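Teleoperation Cell — Pre-Session Safety and Inspection Checklist
Karnent site, Orellana task set
Form 1466, December revision
Completed by: Charmaine Mahlangu
Task: reach into bin, hand-guided and remote

Mark each item OK, OK with comment, or HOLD. A HOLD on any item in Section 1 or 2 stops the session until it is cleared by the shift lead. Comments go under the item they refer to, not at the end.

Section 1. Stops and power

1.1 Emergency stop at the operator desk
Press, confirm drives drop, twist to release.
Result: OK

1.2 Emergency stop on the guiding handle
Result: OK with comment
Comment: Button works. Boot around it is split on the underside. Replacement requested from Predo. Do not tape over it, the tape catches the button on release.

1.3 Enabling switch, three positions
Check released, middle and fully squeezed. Arm must hold still in the first and last.
Result: OK

1.4 Loss of link
Pull the network cable at the desk with the arm parked and drives on. Arm must go to hold and stay there when the cable goes back in.
Result: OK with comment
Comment: Goes to hold correctly. The desk screen kept showing "connected" for 2 seconds after the pull. Logged as ticket 721. Operators should watch the hold lamp and ignore the screen.

Section 2. Speed and force limits

2.1 Hand-guiding speed limit loaded
Result: OK

2.2 Remote speed limit loaded
Limit is set to 40 percent for this task.
Result: OK with comment
Comment: Was still at the previous task's value at start of shift. Corrected before drives were enabled. The Namico desk software does not reload limits when a task is changed from the recent list. Load the task from the main menu.

2.3 Contact stop
Push against the padded block by remote control. Arm must stop and back off.
Result: OK

2.4 Payload setting matches the fitted gripper
With the arm in hand-guiding and released, there should be no drift up or down.
Result: OK with comment
Comment: Slight sag at full reach. Within limit. Recheck if the gripper is changed.

Section 3. Gripper and wrist

3.1 Fingers seated, screws marked and marks aligned
Result: OK

3.2 Gripper opens and closes through full travel under remote command
Result: OK

3.3 Wrist cable has slack at both ends of wrist rotation
Result: OK with comment
Comment: Clip nearest the gripper had slid down. Moved back and tightened.

3.4 Wrist camera view is live at the desk, and the operator confirms which way is up
Result: OK with comment
Comment: Remote operators steer by this view when the arm is over the bin. A tilted wrist tilts everything else, and two wrong-way moves last month came from that. Jog one small step in each direction before the first reach.

Section 4. Approach and work area

4.1 Operator and guide agree on start and stop words
Result: OK

4.2 Bin edges clear on approach
Check by remote view with the gripper brought in slowly over the bin. White trim must be visible along the near panel before going lower. If the trim cannot be found in the view, back out and come in again.
Result: OK with comment
Comment: Trim and the round hole near the top corner of the panel both readable. The recess between the two faces is very dark and depth cannot be judged from this view. First reach into it is to be done by hand guiding, remote only after that path is saved. There is also a thin black rod across the carpet on the left. Keep the wrist away from that side.
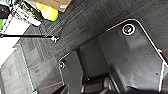
4.3 Floor around the guide's standing position
Nothing underfoot where the guide steps back on release.
Result: OK

4.4 Lighting
Result: OK with comment
Comment: Far side beyond the carpet washes out to white in the wrist view. Acceptable for this task, no work is done there. Do not raise exposure to see into the recess, it makes the far side worse.

Section 5. Recording and close-out

5.1 Hand-guided and remote runs saved under separate names
Result: OK

5.2 Failed reaches kept and marked as failed
Result: OK with comment
Comment: Do not trim the back-off motion after a contact stop. Save the run whole — the reviewers cut it.

5.3 Arm parked, drives off, handle returned to its hook
Result: to be signed at end of session

Open items: 1.2 handle boot, 1.4 ticket 721
Holds: none
Session released: 9:15 a.m., C. Mahlangu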